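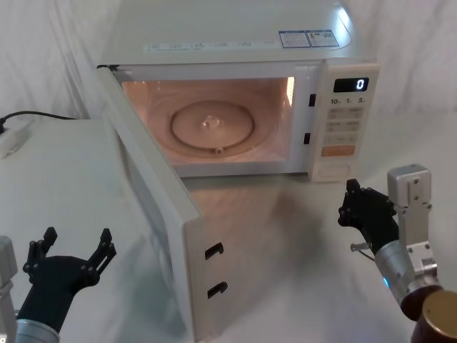

White microwave on the bench, door open, turntable ring in place, glass plate not fitted.

Projects > Household Goods > Bovham Kitchen Start > Reports

About Projects Donate goods Refer a household Contact

Bovham Kitchen Start: second progress report to the Pudov Fund

Prepared by Italo Mazza, project lead
Period covered: the second half of the grant year, up to the end of December

1. Purpose of the grant

The Pudov Fund awarded £4,000 towards checking, cleaning and passing on used microwave ovens to households moving into unfurnished lets in Bovham. Most of these households arrive without a cooker. In many of the flats the cooker point is there but the cooker is not, and it can take weeks to get one. A working microwave lets people have hot meals from the first evening.

The grant pays for electrical testing, spare parts, cleaning materials and van hire. It does not pay for rent or for my hours, which are covered by our core budget.

2. Summary of the period

Our target for the year was 40 microwaves placed with households. By the end of December we had placed 38. The 2 still to go are finished and tested, and are waiting for moving dates that slipped into the new year. Both households have been told the ovens are reserved for them. I will confirm by email when they have gone out.

Supply has been steady. Most ovens came from private donors clearing a house or changing a kitchen, and a smaller number from Dhanial Lettings, who ring us when a tenant leaves one behind and does not want it back. We turned away more than we expected, mostly built-in models with no casing of their own, which are no use to our households.

3. How each oven is handled

The first report described the intake process only briefly and the Fund asked for more detail, so it is set out more fully in this one.

Intake. The oven is given a number on masking tape at the back, and the number goes into the book with the donor's postcode and any comment the donor made ("bit noisy", "door sticks"). Ovens with a damaged door, a bent frame around the opening or a cut in the cable go straight to recycling. We do not attempt to repair any of these and we do not take the casing off any oven.

Cleaning. The glass plate and the roller ring come out first and are washed in the sink with ordinary washing-up liquid. The cavity is wiped down with warm water and bicarbonate of soda. Dried grease is softened with a damp cloth left in place for a while, never scraped. The floor under the roller ring is where most of the dirt sits, along with the front lip, where spills run down and bake on. The wheels on the ring are checked one by one. A wheel clogged with old food will not roll, and the plate then knocks as it goes round. A good share of the ovens described to us as noisy had nothing wrong with them beyond this.

The door. The edge of the door, the hinge side and the two latch slots are gone over with a cotton bud. The door must close fully without being lifted or pushed. If it needs help to close, the oven is rejected.

Turntable. The small coupling in the middle of the cavity floor has to be present, whole and seated properly. It is a cheap part, but it gets lost when people tip the oven to carry it, and without it the plate will not turn. We now tape it down for transport and keep a tin of spares from the recycled ovens. They are not all interchangeable. We have sorted them by the shape of the bottom end, which has saved a fair amount of rummaging.

Labels. The information label stays on. One of our helpers was removing these with the idea of making the ovens look newer, and I have asked for that to stop. The household may need the details on it to find a plate or an instruction leaflet.

Testing. A qualified tester comes in on a Wednesday and does the electrical safety test and the leakage check. Ovens which pass get a dated sticker and are run with a mug of water to see that they heat, that the light works and that the plate turns. Ovens which fail are recycled and the reason is written in the book.

Packing. The plate is wrapped separately in newspaper and put back in the cavity on top of a folded towel, and the door is taped shut. The household keeps the towel.

4. The room

When we last reported, cleaning and testing were being done on the same bench, and there were mix-ups over which ovens had been passed. Cleaning has now moved to the sink end and the checked ovens stand on shelving by the door. Nothing goes on the shelving without a sticker. There have been no mix-ups since the change.

The checking bench has a pale top that shows crumbs and grease marks, which makes it easy to see when it wants wiping between one oven and the next. The old bench was dark brown and we could never tell.

The sink remains a problem. It is too shallow for the larger glass plates, and two were chipped on the tap before we began washing them in a plastic bowl. The bowl works well enough. I have asked the landlord about a deeper sink and have had no answer.

5. Spending

The grant has been spent almost in full. Testing was the largest cost, as planned, followed by van hire. Spending on replacement glass plates was higher than I had budgeted. I had assumed that most ovens would arrive with a plate, and a lot of them do not. People break the plate and carry on using the oven with a dinner plate, or the plate is left in the drying rack on the day the oven is collected.

Cleaning materials came in under budget, and the difference was put towards plates. I cleared this with the Fund's office by telephone at the time and repeat it in writing for your records. The remaining money will cover the delivery of the last ovens. A full statement with receipts will follow with the final accounts.

6. The households

All households were referred by the housing advice desk, by the school family workers or by Eva House, the women's hostel, which has become our main source of referrals since the summer. Staff at Eva House ring us as soon as someone has signed for a flat, so we usually have a few days to get an oven ready and can deliver it on the day of the move.

We ask each household a short set of questions a few weeks after delivery. Not everyone replies and we do not chase. From those who did:

- The oven is used daily in nearly every case, chiefly for reheating, porridge, jacket potatoes and warming milk.
- Several people said they had gone on using it as their main way of cooking after a cooker was fitted, on account of the cost of running the cooker.
- A few found the controls hard to follow. The markings on older panels wear away, and the symbols for defrost and the lower power settings are not obvious even when they are new.
- One household asked for a smaller model, as theirs took up the whole of the only worktop. We swapped it.

A mother with a toddler told us that she had lived on sandwiches for the first week in her last flat and had been dreading the same again. She had soup on the first night this time. She was pleased that it came with a plate that matched.

We had one oven returned. It had stopped heating after a month. It was replaced the same week and the faulty one was recycled.

7. What did not go to plan

The instruction cards are late. We said we would produce a plain card showing the basic settings, what not to put in the oven and how to clean it. A draft was written in the autumn, but the ovens differ so much that a single card was misleading for some of them. We are now working on two versions, one for ovens with dials and one for ovens with buttons. In the meantime the driver shows people how to set the time and the power before leaving.

Collections were also harder than they should have been. Donors were giving us evening slots only, and the van has to be back by half past five. Saturday mornings have been better, and I would like to make them a regular arrangement.

Storage was short in November, when a lot of ovens came in together and some had to be stood on the floor in the corridor. I do not want to do that again. We have stopped accepting donations on the doorstep and people are now given a day to bring them.

8. Next period

- Deliver the remaining ovens and confirm to the Fund.
- Finish both instruction cards and send you copies.
- Buy a second drying rack, tall enough for glass plates to stand upright.
- Ask Dhanial Lettings to put any loose plates and roller rings inside the oven before we collect.
- Agree with Eva House how much notice we need over the Easter holidays, when the tester is away.

We would like to apply for a further year. Demand has not dropped, and the working method is settled enough that we would not expect the cost per oven to rise much, apart from the plates. I would want a separate budget line for those – it was the one item I got plainly wrong. I would also like to discuss adding kettles and toasters, which households ask for more than anything else and which take far less time to clean and check.

The intake book and the test records can be seen at the workroom by arrangement. Anyone from the Fund is welcome to visit, and Wednesday is the best day if you would like to watch the testing.

Italo Mazza
Bovham Kitchen Start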